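Trallia Cup Trial: progress note to Brandero
Fri 6 December

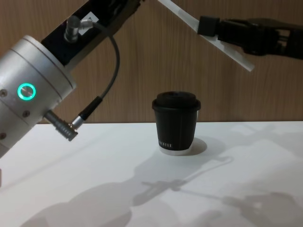 Black paper cup with lid, white tabletop at the Boyer room.

Blandine, quick one before the weekend, full numbers in the sheet you already have.

Where we are. First order of cups came in, 800 of them, lids packed separately. Two sleeves got crushed in the van, supplier has credited us, no argument. Boyer room is set up and in use. White table stayed, wood-grain wall stayed, we did not spend the paint money. Would like to move that to lids if you agree.

Cups. Black on black is the one people pick. We put out the plain brown as well the first week and it mostly sat there. Complaint about black is that you can't tell at a glance which drink is which, so we are trying a small sticker on the lid. Stickers peel when the cup is hot. Trying a different glue, samples due next week.

Lids. Still the weak spot. 202 cups handed out in the last count, 13 lids came back as loose or leaking. Better than the first count but not where I said we would be. Most of the bad ones came out of the same carton so I have asked Tument to check the mold on their end. They have the carton number and one bag of the bad lids. No anwser yet, chasing Monday.

Returns bin. Slow. People carry the cup out of the building and it goes in whatever trash is closest to the parking lot. Moved the bin from the hallway to beside the exit, seems to help, too early for a figure. Sign needs redoing, the current one is all small print and hangs behind the door when the door is open.

Money. Cups and first lids paid. Second lid order not placed, holding that until Tument comes back to us. Room fees paid through February. Sticker samples were free apart from shipping. Still owed to us: the 200 deposit on the old dispenser, which went back weeks ago. I have the pickup slip, scan attached to the sheet.

Not done. The user survey. Draft exists, it is too long, nobody will fill in two pages for a cup of coffee. Cutting it to one side and sending it to you for a look first.

Need from you
- yes or no on moving the paint money to lids
- a contact at Tument higher up than the order desk, if you have one
- ok to run the lid count again in February with with the new glue

Next report after that count. Call if the lid number worries you, it worries me a bit.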